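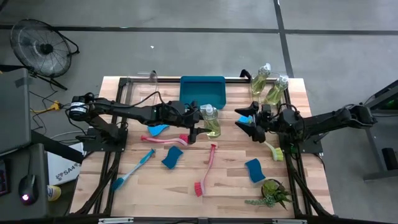 Oláh 技术学院 自动化系 设备维护组 · 设备百科

Dosta 双臂工作台

Dosta 双臂工作台(系内简称 Dosta 台)是自动化系实验室使用的一种桌面双臂操作单元,由黑色铝型材框架、浅色实木拼板台面和两条相对安装的黑色机械臂组成。机械臂由 Enholm 供货,控制软件使用 Virside。本条目介绍该单元的组成、安装、标定、日常维护和常见故障,适用于系内现有的 Dosta 台。软件编程和任务设计另有条目,本条目只在涉及维护时提到。

概述

Dosta 台用于日用品一类小件物品的抓取、移动和摆放。清洁用品是其中的一组常用物品,包括带按压泵的透明洗洁精瓶、各种手柄颜色的刷子和蓝色海绵。这组物品软硬差别大,刷柄细长,泵头容易勾住手指,对夹爪的开合范围和指面状态要求较高,因此也常用来检查一台刚维修过的设备。

首台 Dosta 台于2018年8月21日完成验收。早期台面为复合板,边角受潮后起鼓,同年12月改为实木拼板,沿用至今。框架和机械臂的安装方式没有随台面变化。

组成

框架。框架由黑色铝型材拼接,各连接处用角码和T形螺母固定。框架直接立在混凝土地面上,四角装可调脚。地面用黑色胶带贴出方格,作为摆放设备和划分通道的参照。胶带不作为测量基准,翘边后应及时更换。

台面。台面为浅色木质拼板,嵌在框架以内,从下方用螺钉固定。螺钉孔开成长圆形,给木材的横向胀缩留出余量。台面不上亮光漆,以免反光影响视觉识别。

机械臂。两条机械臂分别装在台面相对的两侧,操作时称为左臂和右臂。左右以正对台面前沿的方向为准,与控制软件中的编号一致。每条臂末端装一只黑色夹爪。臂的工作范围在台面中部重叠,重叠区内的动作由软件限速。

线缆。电源线和通信线沿臂身敷设,在每个关节处留出弯曲余量,由臂根部引至框架下方。

外围设备。工作站的显示器和鼠标放在旁边的深色桌面上,与台架分开,避免敲击桌面时振动传到臂上。地面插座板供给工作站和台架。夏季在台架附近放一台落地风扇,风向不得正对台面。

安装

安装由2人完成。机械臂在未通电时没有保持力,一人托住臂身,另一人紧固底座。顺序如下。

先确定框架位置。框架四周应能站人,插座板应放在不会被踩到的一侧。框架就位后调整可调脚,用水平尺在两个方向上检查,再锁紧脚上的螺母。混凝土地面有局部不平,不能省去这一步。

然后放入台面。台面螺钉先全部带上,不拧死,等木板与四边间隙大致均匀后再对角紧固。木板中间若有拱起,应先取出检查下方是否夹有线扎或垫片。

机械臂底座的安装面要擦净。底座螺钉分两遍紧固,第一遍用手拧到贴合,第二遍用扭力扳手按 Enholm 随机手册规定的数值拧紧。紧固后在螺钉头和底座之间画一条记号线,以后检查时看线是否错开即可判断有无松动。

最后接线。先接通信线,再接电源线。两条臂的通信插头外形相同,插错后软件仍能识别到两条臂,但左右互换,这种错误在首次运动时才会暴露。所有插头应贴标签,标签贴在离插头一掌远的线身上,贴在插头本体上容易被手磨掉。

通电前的检查

急停按钮已按下;台面上没有工具和散落的螺钉;臂身下方没有容器和易倒物品;线缆在各关节处没有绷紧,也没有形成会勾住夹爪的大圈;插座板及其电线不在人员走动的路线上。

检查完毕后松开急停,打开控制电源,等待 Virside 显示两条臂均已连接,再进入标定。

标定

标定分为零位、台面和夹爪三部分。更换过电机、底座或夹爪的设备,三部分都要重做;只移动过框架的设备,重做台面一项。

零位标定时,将各关节转到臂身上的刻线位置,由软件记录编码器读数。左臂和右臂分别进行,一条臂标定时另一条臂应停在外侧。刻线看不清时先用酒精棉擦拭,不要自行描画。

台面标定使用系内自制的尖头量块。夹爪夹住量块,依次轻触台面四角和中心的标定点,软件据此计算台面高度和倾斜。木质台面会随季节变化,供暖开始后和停止后各重做一次。标定点上的木面若已压出小坑,应在旁边另选一点,并在记录本上注明。

夹爪标定先做全闭,再做全开。全闭时两指之间不得夹有异物,包括海绵碎屑。开合行程记录后,用一块干海绵和一支刷子各试夹一次。海绵受力后会变形,夹持力偏大时不易看出;刷柄较硬,夹持力偏小时会在指间转动。两样物品都能拿稳,才算通过。

三部分做完后运行一段慢速动作,让两条臂各自经过台面四周,最后在重叠区先后通过。操作人员在运行中手不离急停按钮。

台面物品的布置

物品由使用者按任务摆放,维护人员只规定几条限制。装有液体的瓶子暂时不用时放在台面后角,避开臂的常用路径,泵头按下锁住的型号应先锁住。托盘和亚克力架靠台面后侧放置。刷子和海绵可以散放,但不得伸出台面边沿。

盆栽有时放在台面前角,作为视觉识别中的干扰物。垂下的枝叶应留在台面以内,不得搭在线缆上。浇水时把花盆拿离台面,盆底擦干后再放回。

日常维护

每日使用前,用手沿臂身检查线扎有无松脱,看底座记号线有无错开,并手动开合一次夹爪。夹爪上沾有洗洁精时,用拧干的湿布擦净,再用干布擦一遍。洗洁精本身对金属影响不大,残留后却会明显降低指面的摩擦,使刷柄滑落,常被误判为夹持力不足。

每日使用后,两条臂回到停放位置,台面液体擦干,海绵挤干后取下。潮湿的海绵留在木板上过夜会形成深色印迹,打磨后仍可能看得出来。刷子的刷毛面不要长时间贴着木板。

每运行200小时做一次定期维护。内容包括:复核底座和角码螺钉的扭矩;检查各关节处线缆外皮有无磨损、变硬或裂纹;用吸尘器清理电机外壳散热处的灰尘和纤维;更换磨平的指面垫;检查插座板有无发热变色;清洁落地风扇的金属网罩。定期维护后重做夹爪标定,其余标定视检查结果而定。

台面每学期用细砂纸顺木纹轻磨一遍,擦净后薄涂一层哑光木蜡油。涂后静置到不粘手再恢复使用。涂油会使台面颜色略深,视觉程序若依赖台面颜色,需通知使用者重新取样。

机械臂关节内的润滑由供货方负责,维护组不拆关节,也不向缝隙内喷润滑剂。

常见故障

臂在运动中断续停顿。多数是通信插头接触不良。断电后拔下插头,检查针脚有无弯曲,再插到底并扣上锁扣。若停顿总在同一姿态出现,应检查该姿态下受拉的线段,线芯可能已在外皮内部断裂。断裂的线整根更换,不接续使用。

夹爪闭合不到位。先检查指间和导向处有无海绵碎屑或刷毛。清理后仍不到位的,重做夹爪标定。标定读数每次都不同时,应检查夹爪与末端法兰之间的螺钉。

抓取位置整体偏移。用尖头量块核对台面中心点。偏差超过5毫米时,软件补偿不再适用,应检查框架是否被移动、可调脚是否松动,处理后重做台面标定。只有一条臂偏移的,先看该臂底座的记号线。

两条臂动作左右对调。通信插头插反,按标签改正。改正后必须重新执行零位检查,不能直接继续原来的任务。

电机过热报警。停止运行,让臂处于停放位置自然冷却,清理外壳积尘。不得用湿布降温。频繁报警的,检查任务中是否让臂长时间水平伸出并保持不动,这种姿态下根部电机负荷最大,应在任务间隙加入回停放位置的动作。

液体洒出。立即按下急停,断开台架电源,先擦拭靠近臂根部和线缆的一侧,再擦台面中部。液体沿框架流下的,要检查地面插座板,打湿的插座板不再使用。木板接缝处的液体用吸水纸压吸,不要来回擦。

夹爪更换

更换夹爪需断电进行。使臂停在便于操作的位置,在下方垫软布,以免夹爪落在木板上。先拔下夹爪线,再松法兰螺钉。新夹爪装上后,法兰螺钉交叉紧固,夹爪线沿原路径敷设并扎好,线扎间距照旧。线扎剪口应朝外侧,留下的毛刺用手摸过没有刮手感为止。

更换后重做全部标定。拆下的夹爪贴上标签,写明所属臂的左右和故障现象,放入维修柜上层。未贴标签的夹爪一律按待报废处理。

备件

每台 Dosta 台配备用夹爪线2根,与指面垫、线扎、T形螺母和标签纸一起放在维修柜中。取用后在柜门内侧的登记表上记录。机械臂底座螺钉不与框架螺钉混放,二者长度接近而强度等级不同。

记录

维护记录本随台架存放,一台一本。每次标定、更换零件和故障处理都要记录,内容包括日期、当时的软件版本、所做操作和遗留问题。标定数据以软件导出的文件为准,记录本上抄写文件名。台架搬迁时,记录本随台架移交。

相关条目

Virside 控制软件的安装与升级
Enholm 机械臂停放位置
尖头量块的制作
实验室地面网格
急停回路检查

分类:桌面操作单元 | 双臂设备 | 维护规程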